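Felt, Crumbs and Grease: Keeping Table Mats Decent

Household > Kitchen and table > Fabrics

Quick one this week. Got a pile of mail about felt table mats after the tablecloth page so I'm doing them all in one go. Wool felt mostly, some polyester. Check the tag. No tag, treat it as wool.

Crumbs first. Let them dry out. Fresh bakery crumbs are full of butter, and if you wipe at them with a damp cloth you smear that butter straight into the fibers. Leave it an hour. Then carry the mat outside, flip it, smack the back with a wooden spoon. Most of it drops out.

Whatever's left, use a soft clothes brush. One direction only. Scrubbing in circles makes those little pills and you'll never get it flat again. Lint rollers are OK on polyester. On wool, go easy, the sticky ones pull fluff.

Pastry is the worst offender in my house. Croissants, puff pastry, anything with flakes. Plate with a rim, always. Flat plates and boards let it all slide off the side. 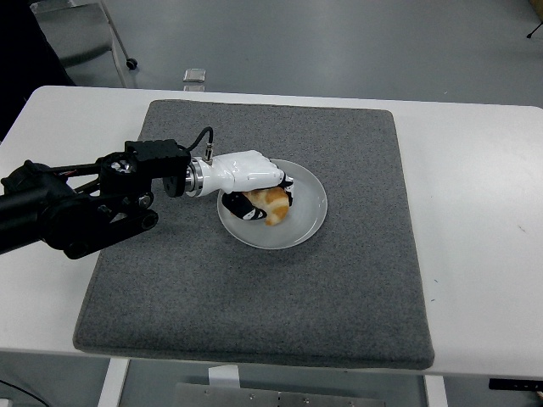 Grease spots. Don't rub!! Blot with a paper towel, then cornstarch, a good heap of it. Overnight if you can stand it. Brush off in the morning and do it again if there's still a shadow. Baking soda works too but it's grittier and hangs around in dark felt.

Still there after two rounds? One drop of dish soap in a cup of cool water. Dab with a white cloth (colored ones can bleed, ask me how I know). Dab again with plain water. Dry flat, away from the radiator. Hot water and wool, no. You will get a coaster.

Jam: scrape with the back of a knife, cool water, dab. Coffee: same, plus a splash of white vinegar in the water. Red wine: club soda and good luck. Candle wax: bag of ice on top untill it goes hard, then snap it off. Last bit comes up with a paper bag and a warm iron, no steam.

Test any of this on a corner underneath first. I skip this step and I shouldn't.

Curled edges. Usually from storing the mat folded. Lay it face down, damp dish towel over it, iron on the wool setting, press and lift. Don't drag. Then a stack of heavy books till the next day. Roll it from now on, round a cardboard tube, right side out.

Dents from plates and vases. Steam from a kettle, held well back, then fluff with your fingers. Mind your hands. Deep ones need a couple of goes.

Sliding around. Cut a piece of rubber shelf liner a bit smaller than the mat so it doesn't show. Don't glue it. Check under it now and then because some liners leave yellow marks on a painted or white table, and those marks are a pig to get off.

White tabletops, while I'm on the subject. Dye from cheap dark felt can come off if the mat gets wet. Press a damp white cloth on the back of a new mat for a minute. Any color on the cloth, keep it well away from a pale table. Lift the mat and wipe underneath once a week anyway. Crumbs get under there and scratch.

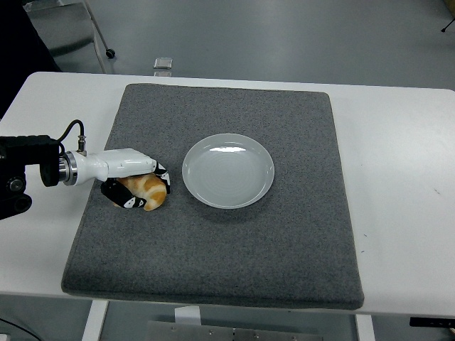 Hazel Thibodeaux
Household Tips Editor

Gray marks on white plates, I keep getting asked. Those are mostly metal from your knives and forks, sitting on top of the glaze. Not scratches, or not usually. Paste of baking soda and water, soft sponge, small circles, rinse. Stubborn ones, a powder cleanser made for dishes. Skip the steel wool. And skip all of it on gold rims, just wash those by hand.

Stacking: a paper towel or a coffee filter between plates saves the glaze. Unglazed foot on the bottom of the plate feels rough? Run fine wet sandpaper round it a few times, then wash. Also saves your felt, a rough foot snags it every time.

From the mailbag:

Booker Whitfield keeps an old shaving brush in the cutlery drawer just for felt and napkins. Stealing that.

Stefaniia Semeniuk freezes wool mats in a zip bag before putting them away for the season, against moths. Leave them in for a few days and let them come back to room temperature still in the bag, otherwise they get damp.

Dwayne Blackwood asks can you machine wash. Polyester, maybe, cold, delicate, in a pillowcase, no spin if your machine lets you. Wool, please don't.

Next time: wooden spoons that smell of onion. Send me your fixes, short ones prefered.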